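Skododura Notes, Jun 2, 2020

The Packing Table: Boxes, Tape and a Little Green Case

We're packing again, everyone! After the long quiet spring there is finally something to send out, and I have spent most of this week thinking about cardboard, which I realize is not everybody's idea of a good time. It is mine, though. Give me a clear table, a box that still has some life left in it and a fresh roll of tape, and I'm happy for the afternoon.

The parcels going out this time are the Kusum swap parcels (the ones many of you signed up for back in April, thank you for being so patient!). Each one holds a few small things from one member to another: stationery, seed packets, a bookmark, a case for pens or glasses. Nothing heavy and nothing very breakable, so we can reuse boxes again and again if we treat them kindly.

I started with the smallest item on my list, a dark green plastic case, and put the packing tape out next to it so I wouldn't have to go hunting halfway through. I do love the printed tabletop for this job, with its butterflies and pale little flowers. It makes even a roll of tape look cheerful.

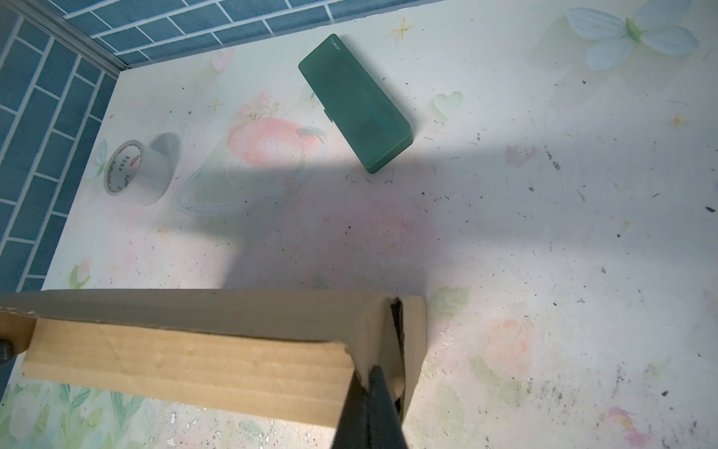 Rounded corners are a gift when you're packing. A case like that slides down the side of a box without catching, and you can wrap it in a single sheet of tissue and be done. Square tins are another matter, and I've learned to fold a bit of scrap card over each corner before they go in. Đức Bạch wraps his in old sewing patterns, which are soft and crinkly and look wonderful when you open the lid. He has promised to bring a stack of them for the rest of us, so please leave your bubble wrap at home if you can bear to!

Now, the boxes. I know how tempting it is to grab the biggest one in the pile and fill the gaps with newspaper, but a long, shallow box is so much nicer to work with. Lay it down on its long side and you can slip flat things in from the end, cards first, then anything with a bit of thickness. Leave the flap open until the very last minute. I have taped up a parcel and then found the letter still sitting on the table more times than I'd like to admit, and cutting through your own neat seam is a sad business.

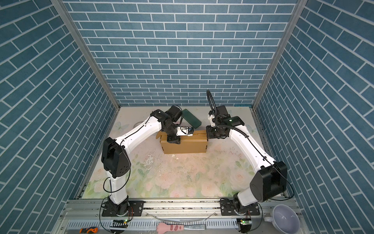
The box at the back of the table, flap partly open, with the blue brick pattern behind it.

Several of you have asked whether a box with a rough edge is still good enough to send. Yes, please use it! Corrugated board is tougher than it looks, and a ragged end can be trimmed, folded under or simply covered with a wide strip of tape. What I look for is a soft spot. Press along the folds with your thumb, and if the board gives way like a biscuit dunked in tea (cookie, I'm told, by my editor), cut it up for stiffening and choose another. Old labels should come off or be covered completely. Ville Salminen had a parcel go on a grand tour last year on account of an old address nobody had crossed out, and it came home to him 12 days later looking very well traveled.

As for tape, clear packing tape is all we need. Run one strip along the main seam and carry it about 2 inches down each end, then one more strip across each short edge. Press it down firmly from the middle outward and it will lie beautifully flat. Fold the end of the roll over on itself before you put it down. You'll thank yourself when you pick it up for the next box, and so will whoever shares the table with you.

I should also say a word for standing the roll on its side, within reach of your better hand. It sounds like such a small thing, but I packed six parcels in one go that way and enjoyed every one of them.

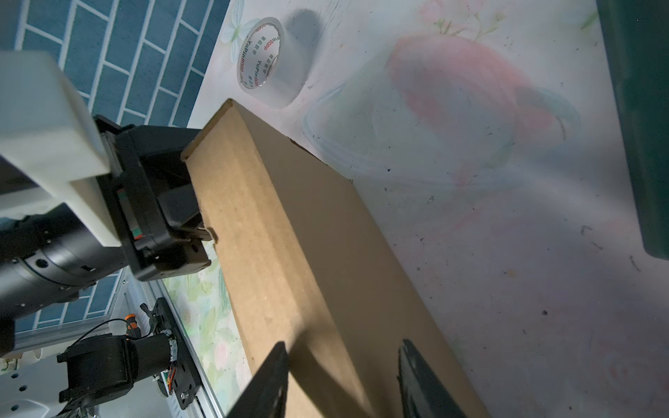

What to Bring Next Time

If you have long, flat boxes at home, we would love them, with or without their flaps. Paper for wrapping is welcome too, and so is kitchen string. We have plenty of tape. Please write your recipient's name on a slip and tuck it inside the parcel as well as on the outside.

The Zullurine shelf is open for drop-offs again, and you can leave up to four parcels there at a time. Members on the De Haan side can pass theirs to Ville, who is driving over anyway and has room in the back of the car. And if you get a parcel you love, do write and tell me what was in it! I'd like to print a few of your letters in the next issue.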